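Towel and sheet folding cells, what happened to your staffing?

linenroom_mivby
We put two folding cells in at the Mivby site in August. Output per shift is 239 pieces per cell. The folders moved to sorting and inspection. Same grade, more walking.

brondora77
239 is poor. A decent hand folder does 300. What did you gain?

linenroom_mivby
Nights. The cells run 14 hours and a person doesn't. Sore wrists are down too.

pressline
Disagree on "same grade". At Marulanda the folders lost piece rate when they moved. Check the payslips before calling it neutral.

linenroom_mivby
Fair. Ours were hourly already.

fotelora_tech
Most of the stoppages I log are at the pick. Dark cloth is the worst, the edge is hard to find and a shallow crease gets read as a hem. 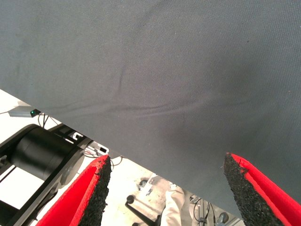 Pad wear is the other one. Once the grip face goes ragged at the tip it drags the cloth, so swap pads on Saturday with the filters. Whoever minds the cell needs paid time for that.

brondora77
So you still need the folder, just with a spanner.

pressline
On what rate, though?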